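Apr 20, 2026

Sorting table, baskets and labels

Spent the first hour on the baskets, and I don't regret it. The old gray trays were fine until somebody leaned on one, and Wai-kit has been asking since December for something that looks a bit more like a home. So, wicker it is! I wrote the labels by hand on plain paper, "fruits" and "office supplies", and I'm rather fond of them, wobbly letters and all.

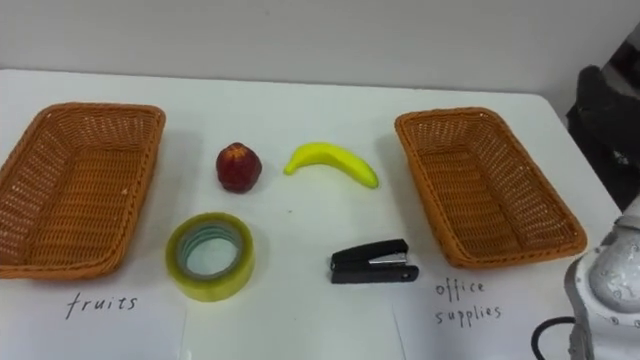
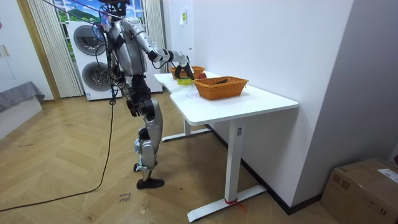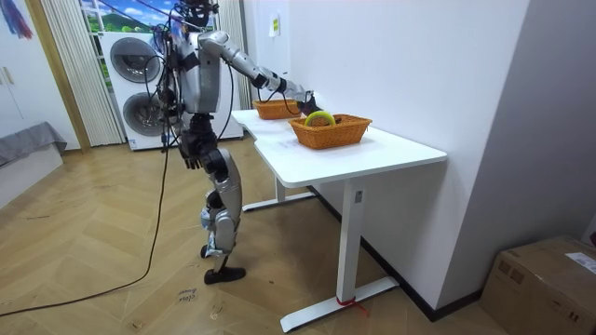

Nipon would like a third basket for things that belong nowhere (he has a drawer like that at home, he says, and it's the best drawer in the house). I'm tempted, but let's get comfortable with two categories first. The paper slides when the table gets bumped, so a dab of putty under each corner, please, whoever sets up next. Wai-kit thinks the lettering should be thicker as well and has promised me a decent marker.

Still to do: ask Skundik whether they sell the same wicker in a shallower size, 80 mm deep if they have it, and find a proper home for the tape when we pack up.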